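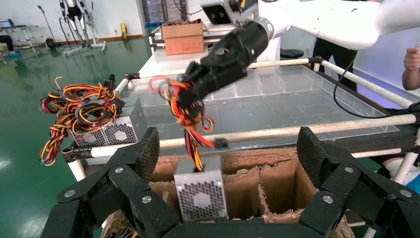

*Osby parts room guide, section 2. Written by J. Suominen. Last revised January 15, 2022.*

## Packing used power supplies

Use this section for bare computer power supply units going back on the shelf or out to the Jondum depot. Boxes with cardboard dividers take one unit per cell.

1. Switch the unit off, unplug it from the wall and leave it for 2 minutes.
2. Check that no cables are still attached to a board or drive.
3. Look over the grille. Set aside any unit with a dented grille or a fan that won't turn freely.
4. Gather the wires into one bundle above the housing. Keep the small connector plugs together so they don't catch on the dividers.
5. Stand the unit upright in its cell, wires up.
6. Fold the bundle down on top of the same unit. Don't push it into the next cell.
7. Write the tag number on the box lid and in the log.

**Note:** Dividers with frayed top edges are fine to reuse if the walls still stand straight. Replace them once they lean.

**Note:** Loose screws and adaptors go in the clear compartment tray, never in the bottom of the box.

**Caution:** Don't carry a unit by its wires with the full weight hanging. Support the housing from underneath.

**Caution:** Never open the housing. Parts inside can hold a charge long after the power is off.

Wires trailing over the edge of the table can pull a unit to the floor. Coil them before you start on the next one.

For labels and box sizes, see the Umer sheet, page 29.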